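Projektbericht Gestaltungslehre, drittes Semester: Ein Regal für Sachen, die sonst überall liegen

von Lesia Lytvynenko
Gruppe: Anastasia Sfakianakis, Ihor Pavliuk, Tymofii Nechyporuk und ich
Betreuung: Kyrylo Semeniuk

Wie wir zum Thema kamen

Eigentlich wollten wir eine Lampe bauen. Anastasia hatte schon Skizzen, Ihor hatte schon eine Fassung gekauft (die liegt jetzt bei ihm in der Küche, falls jemand eine braucht), und dann saßen wir an einem Mittwoch in der Modellbauwerkstatt und haben eine halbe Stunde lang einen 3er-Bohrer gesucht. Er lag in einem Joghurtbecher unter Schleifpapier. Da meinte Tymofii, dass wir vielleicht lieber daran etwas ändern sollten, und ich fand die Idee sofort super, weil ich in der Werkstatt ständig irgendwas suche.

Die Aufgabe im Kurs war ja offen formuliert: ein Alltagsproblem in einem Raum der Hochschule finden, eine Lösung entwerfen, sie umsetzen und eine Weile beobachten, ob Leute sie benutzen. Unser Raum ist also die Modellbauwerkstatt geworden und unser Problem der Kleinkram. Schrauben, Klammern, Cutterklingen, Pinsel, Kreppbandreste, einzelne Handschuhe. Alles, was zu klein für den Schrank ist und trotzdem jeden Tag gebraucht wird.

Was wir am Anfang gemacht haben

Zuerst haben wir einen Fragebogen ausgehängt, auf Papier, direkt neben der Tür. Zurück kamen 67 ausgefüllte Bögen, davon einer mit einer sehr schönen Zeichnung von einer Katze und sonst nichts, bleiben also 66, aber in der Auswertung steht überall noch 67, das haben wir zu spät gemerkt. Am häufigsten wurde geschrieben, dass man nicht weiß, wo Sachen hingehören. Dass es zu wenig Platz gibt, kam viel seltener, und das hat uns echt überrascht! Wir waren nämlich fest davon ausgegangen, dass wir einfach mehr Stauraum bauen müssen.

Ihor hat dann zwei Wochen lang immer gegen 17 Uhr aufgeschrieben, was auf den Tischen liegen geblieben ist. Die Liste ist im Anhang und ehrlich gesagt ein bisschen eklig. Kyrylo hat in der Zwischenbesprechung gefragt, ob wir auch beobachtet haben, wer aufräumt und wie. Hatten wir nicht. Also noch eine Woche drangehängt, und da kam heraus, dass die meisten schon aufräumen, nur eben dahin, wo gerade eine freie Fläche ist. Eine freie Fläche zieht Zeug an, das kennt wohl jeder vom eigenen Küchentisch.

Geschlossene Kisten oder offene Schalen?

Darüber haben wir am längsten gestritten. Ich war für Kisten mit Deckel, Modell Pudier, weil die stapelbar sind und ordentlich aussehen. Anastasia war strikt dagegen. Ihr Argument: Wenn ein Deckel drauf ist, legen die Leute ihre Sachen auf den Deckel. Wir haben es ausprobiert, zwei Pudier-Kisten auf den Tisch gestellt und abgewartet, und am nächsten Morgen lag auf beiden Deckeln ein Haufen Klammern. Punkt für Anastasia.

Danach haben wir flache Schalen getestet. Erst welche aus Pappe, die wir selbst gefaltet haben (sind nach vier Tagen aufgeweicht, jemand hat einen nassen Pinsel reingelegt), dann die Sorte Reltum in Schwarz. Der Vorteil von Schwarz ist, dass helle Schrauben und Klingen darauf sofort auffallen. Der Nachteil ist Gipsstaub. Man sieht wirklich jedes Körnchen, und wer mit Gips arbeitet, muss die Schale danach abwischen, was im Moment meistens Tymofii macht.

Farbe und Platz

Für die Ablage selbst wollten wir etwas, das man vom Eingang aus sieht. Die Wand in der Ecke ist grau, die Schränke daneben sind von Ivberg und auch nicht gerade fröhlich. Wir haben Probebretter in Rot, Türkis und Gelb gestrichen und eine Woche hingestellt. Türkis fanden alle hübsch, aber bei Gelb haben die Leute gefragt, was das wird, und genau das wollten wir ja. Der Lack kommt von Maksymiv, glänzend, zwei Schichten, dazwischen Schleifen mit feinem Papier. Beim ersten Mal hatten wir zu dick aufgetragen und überall Läufer, also wieder runter damit. Das hat uns fast ein ganzes Wochenende gekostet.

Vom ganzen Budget, das waren 200 Euro, ging der größte Teil für Lack und Schalen drauf. Am Ende hatten wir noch 61 Euro übrig, davon haben wir Etiketten gekauft, die wir dann doch nicht aufgeklebt haben — dazu gleich mehr.

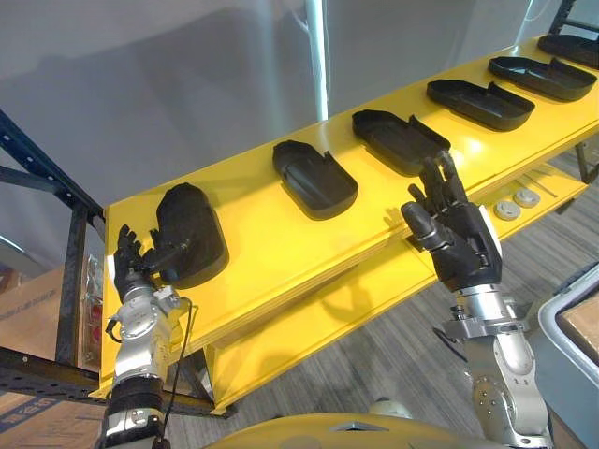

Beim Anordnen haben wir verschiedene Varianten durchgespielt. Kreuz und quer nach Größe des Inhalts, zwei Reihen versetzt, eine einzige Reihe. Die einzelne Reihe hat klar gewonnen, und zwar mit gleichem Abstand und alle im selben Winkel gedreht. Klingt pingelig, aber sobald eine Schale schief steht, rückt sie jemand gerade, ohne dass wir irgendwas dazu gesagt hätten. Und wenn eine fehlt, sieht man die Lücke und weiß, wohin sie zurückmuss. Deshalb auch keine Etiketten. Wir hatten sie ausgedruckt und zugeschnitten, aber im Probelauf hat sie keiner gelesen, und auf dem Glanzlack haben sie sowieso schlecht gehalten.

Was nicht so gut lief

Die Schalen werden gern mit an den Arbeitsplatz genommen, was wir gut finden, aber manche kommen erst abends zurück. Einmal war eine bis Freitag weg. Außerdem ist der Rand ziemlich flach, lange Pinsel rollen raus, für die bräuchte man noch einen Becher oder so etwas. Und der glänzende Lack zeigt Kratzer. Beim nächsten Mal würde ich matt nehmen, Anastasia immer noch glänzend, da sind wir uns nicht einig geworden.

Unsere zweite Beobachtungsrunde war leider kürzer als geplant, weil im Oktober die Werkstatt wegen der Absaugung gesperrt war. Ihor hat trotzdem wieder seine Listen geführt, und auf den Tischen lag deutlich weniger. Ob das an unserem Regal liegt oder daran, dass nach der Sperrung einfach weniger los war, können wir nicht sicher sagen.

Wie es weitergeht

Kyrylo hat angeboten, dass die Ablage erst mal stehen bleibt. Tymofii will im nächsten Semester die Pinselbecher dazu entwerfen, und ich schreibe noch eine kurze Pflegeanleitung für den Lack, die kommt dann innen an die Schranktür.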